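# Part-time helper for our computer repair evenings in Grotitz

We are looking for one more person to join the repair evenings of Fanik, starting in June.

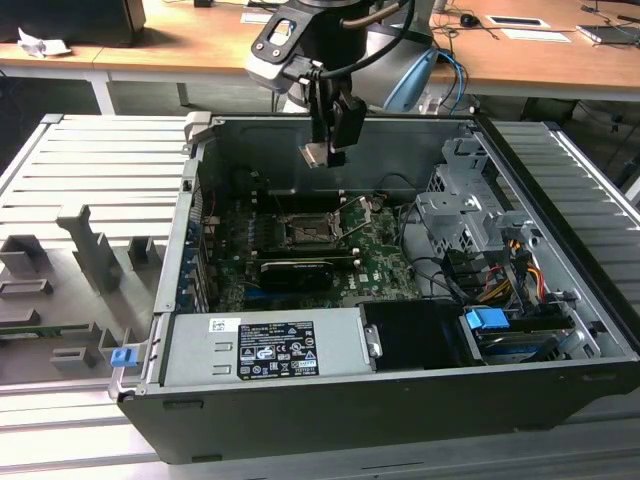

Do I need a certificate for this, one reader asked under our last notice, or is it enough that I repaired computers for my family for many years? It is enough. We ask only that you work with patience and that you say it when you don't know something.

Fanik gives used office computers a second life. Last year we passed on 237 machines to households and small clubs in Grotitz and in Mastov. Most of them came with old hard drives, tired fans and a lot of dust.

**The work**

- opening desktop computers, cleaning them and changing parts
- installing the system and testing memory and drives
- writing a short repair sheet for every computer
- explaining to the owner, in normal words, what was done and what it costs

The last point takes more time than people expect. Many visitors are older, and some are a little afraid of asking. Please do not be in a hurry with them.

**Hours and pay**

The job is 32 hours per month. We open at 5 p.m. and close at 9 p.m., with two evenings in most weeks. The contract is for one year and it can be made longer. Pay follows the scale of the town for technical assistants, and we send you the table before the interview. Bus tickets between Grotitz and Mastov are paid by us.

**What we hope for**

You can use a screwdriver and a multimeter safely. You speak enough English to read a manual. A driving license is useful for the pickups from the Matić warehouse, but it is not a must. The boxes there can weigh more than 20 kilos, so please tell us if lifting is a problem and we will plan the pickups without you.

**How to apply**

Send us one page about yourself and about one repair which did not go well. Photos and school papers are not necessary. You can also bring the page to the Fanik desk in Grotitz during opening hours. We answer every letter, also when the answer is no.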